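**Shared laundry room opens in Pisley after a long spring of waiting**

July 2026

People in Pisley who have been carrying their wash up the hill to Clukuvano all these years can put their bags down at last, because the town's own shared laundry room is open in the old seed store on Anen Street. It opened without much of a ceremony (there was a ribbon, and a very good plum cake), and by the middle of the first morning there was already a friendly line out the door and a fair bit of catching up going on between neighbors who hadn't seen one another since winter.

The idea goes back further than most of us care to remember. When the last coin laundry in town closed, families in the upstairs apartments on Pakzad Lane were left with bathtubs, buckets and the kindness of relatives, and the bus to Clukuvano takes 28 minutes each way on a good day. A petition went around in April of last year and came back with more than 200 signatures, including those of quite a few people who have perfectly good washers at home and simply thought it was a shame.

The seed store needed a new floor, new drains and, as anyone who walked past it with the windows open will know, a thorough airing. The work was meant to be finished before spring, but the drains had other ideas, and the opening slipped twice. Roughly 100 households have now signed up for a key card, and there is room for plenty more. Cards can be picked up at the town office during its usual hours, and you only need to bring something with your address on it.

The room is open from early morning until ten at night, with the last loads to go in by half past eight. Each household may book up to 2 loads in a row, and after that it's only fair to let the next person have a turn. There is a long folding table under the window, a shelf of secondhand paperbacks and a bench outside that catches the evening sun, which we suspect will end up being the most popular part of the whole place.
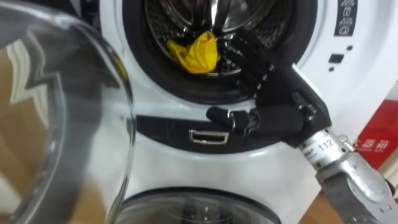
*A bright yellow cloth in the steel drum of a washing machine.*

A few small requests have been pinned up by the door. Please check pockets for tissues and coins, wipe the rubber seal when you take your things out, and leave the door of the machine ajar so it can dry. Large rugs and horse blankets should still go to Clukuvano, where the cleaners are set up for that kind of thing. Anything left behind goes into the basket by the entrance and will be kept for a month, and there are already three odd socks in it hoping to be claimed.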